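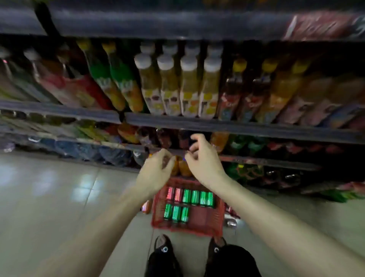
Automatic ordering in our store, what changed for you?

arben_j
January 2, 2021
I work on drinks in a supermarket in Fustisley. Since 12 weeks the orders are made by a system called Dastitz. Before, I walked the aisle in the morning and wrote the order myself. Now it sends me a list on the handheld and I fill what it says. The shelf is not worse. But I feel I know my aisle less than before. Does somebody have the same?

Teodora A.
Same system, other town. I don't miss the ordering at all. It took me 2 hours every day and I was blamed when the juice was finished. Now I go home on time.

vasilis_g
Teodora, and who is blamed now? In our store it is still us. The system believes we have 7 cases in the back, we have none, and the manager asks why I didn't correct the stock.

Teodora A.
Then correct the stock. It is two minutes on the handheld.

vasilis_g
Two minutes for each product. Customers also take a bottle and leave it on another shelf, and the system doesn't know this. I walk the aisle the same as before, only it is not in my hours any more.

Nivaldo
I pick online orders at Bosari, with a basket and a list. The list gives me the order of the shelves. For the low shelves it does not think about my back. We asked for 4 changes to the route and got one.

arben_j
Nivaldo, who did you ask? Our manager says the route and the orders come from the head office and he can't touch them.

Nivaldo
The shift leader. She wrote to them in February and the answer took long.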